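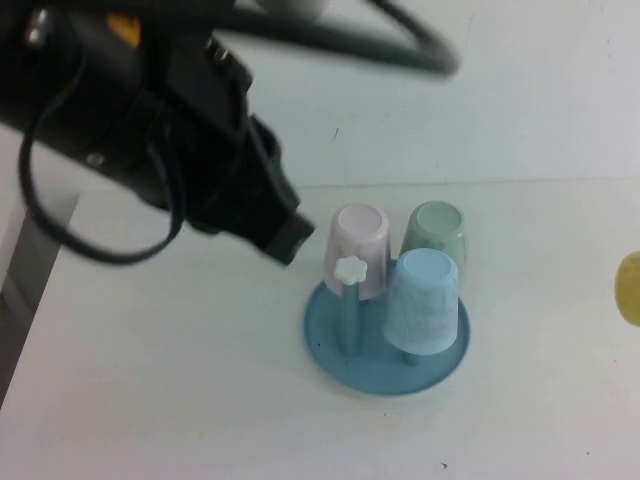
Bivside Residents' Forum
Board: Library and Community Rooms
Topic: Proposed change to the reservation policy for the second-floor meeting rooms

branch_services_bivside
Posted July 23, 2020

The Bivside Public Library is reviewing its policy on the reservation of meeting rooms and invites comment from cardholders before the revised text is adopted. The current policy permits any resident group to hold a standing reservation without a fixed end. Under the revised policy, a standing reservation would expire after one season and the group would be required to apply again. Applications for the next season would open in September.

The revised policy would also introduce a refundable deposit of 40 dollars for use of the kitchenette and would limit each group to 2 reservations per week. The seating limit in the large room remains 100 persons under the fire code, subject to any lower limit in force under current public health orders.

Comments may be posted in this thread. Comments that concern individual staff members will be removed.

northquarter_reader
The library's willingness to publish the text in advance is appreciated. I support the expiration of standing reservations. Several groups have held the early evening hours for as long as I have lived in Bivside, and a new group has no practical way to obtain a room at a time when working people can attend. I applied on behalf of a reading circle last year and was offered mid-morning hours only.

I would ask that the revised policy state how competing applications will be decided. The draft is silent on the point.

osville_road_quilters
Our group respectfully opposes the change. We have met in the small room under a standing reservation for many years and have kept to every rule that applied to us. Our members are for the most part retired, and a number of them rely on the Osville bus, which runs on a limited schedule. If our hour were to move, part of our membership would be unable to attend.

The policy treats a long record of orderly use as a problem to be corrected. We believe such a record should count in a group's favor.

northquarter_reader
With respect to the previous comment, I did not suggest that the quilters have done anything improper. The difficulty is that a public room has in effect been assigned for good. A reading circle whose members work until five has constraints of its own, and those constraints have never been weighed, as the hour was never open.

hallmonitor274
I have read the draft twice and wish to raise a matter of wording. Section 4 refers to "resident groups" and Section 6 refers to "registered groups." These do not appear to be the same thing. A resident group is defined in the opening section as one in which a majority of members hold a Bivside card. A registered group is not defined anywhere. If registration is a new requirement, it should be stated as one and the procedure should be set out. If it is not, the second term should be struck.

I also note that the deposit is described as refundable "upon satisfactory inspection." The draft does not say who performs the inspection or when. Under the present arrangement the kitchenette is checked the next morning, by which time another group may have used it.

branch_services_bivside
The comment on Sections 4 and 6 is correct. The term "registered groups" was carried over from an earlier draft and will be replaced. No registration requirement is intended.

The inspection procedure will be added. Competing applications are at present decided in order of receipt, and staff will consider whether this should be stated in the policy or changed.

tenor_section
Order of receipt is not a satisfactory method. In the last round the request form opened at eight in the morning and the evening hours were gone before I had finished entering the name of our chorus. Groups with a member at liberty to sit at a computer at that hour will always prevail over groups without one. A drawing by lot among all applications received within a stated period would be fairer, and it would cost the library very little to administer.

On the deposit, I have no objection to the principle. Forty dollars is a considerable sum for a small group that collects no dues, however, and I would favor a waiver on written request.

osville_road_quilters
A drawing by lot would be worse for us than the present draft. Under order of receipt we could at least make an effort. Under a lottery we could lose our hour through no fault of our own and be told of it a few weeks before the season begins. We maintain a printed program, and our visiting instructors are engaged well in advance.

tenor_section
The same uncertainty already falls on every group that does not hold a standing reservation. I understand that it is unwelcome.

old_mill_lane
I write as a former member of the board of the Nyitrai Center, which adopted a similar rule for its own rooms some time ago. Our experience may be of use.

The Center divided its evening hours into two classes. One class was open to renewal by the group that held it, for a maximum of three seasons in succession. The other was assigned by lot each season. Complaints were frequent in the first year and fell off considerably afterward. The groups that had feared displacement were, with a few exceptions, able to remain at an hour that suited them. I will concede that the Center had more rooms to work with than the library has.

The deposit was less successful. It was collected by check, the checks were held in a drawer, and most were never returned or cashed. The Center discontinued it.

hallmonitor274
The division described by old_mill_lane merits consideration. I would add that any renewal should depend on actual use. There are groups that hold a room all season and attend for half of it. I have walked past the small room on many evenings and found it dark while the schedule on the door showed it reserved. A rule that two absences without notice release the reservation would free more hours than anything now in the draft.

northquarter_reader
I agree with the absence rule. I would ask only that notice by telephone be accepted as well as notice through the Vamar reservation page, which does not load reliably on a phone and has twice lost an application of mine without sending a message of any kind.

osville_road_quilters
Our group could support an absence rule. We have missed very few sessions and always inform the desk. If the division into two classes were adopted and the renewable class included at least one early evening hour in the small room, we would withdraw our objection to the remainder of the draft.

I must disagree with the suggestion that rooms are dark through neglect. In winter the parking lot is not plowed until late in the evening, and on those nights it is not reasonable to expect older members to attend.

hallmonitor274
That is a fair correction. Weather should be excepted.

tenor_section
I continue to favor a lottery for all hours, but I recognize that this is unlikely to be adopted. May I ask whether the piano in the large room will remain available under the new policy? The present policy mentions it and the draft does not.

branch_services_bivside
The piano will remain available to groups that have reserved the large room. The omission was not intended and the paragraph will be restored. Tuning is arranged by the library, and groups are asked not to move the instrument.

Staff have noted the proposals concerning two classes of hours, release after absence, notice by telephone, and waiver of the deposit. A revised draft will be posted on this board. Comments on the present draft remain open in the meantime.

old_mill_lane
Will the revised draft also be available in print at the desk? Several people in my building have asked me for a copy, and my printer is out of service.

branch_services_bivside
Printed copies will be placed at the desk on the first floor.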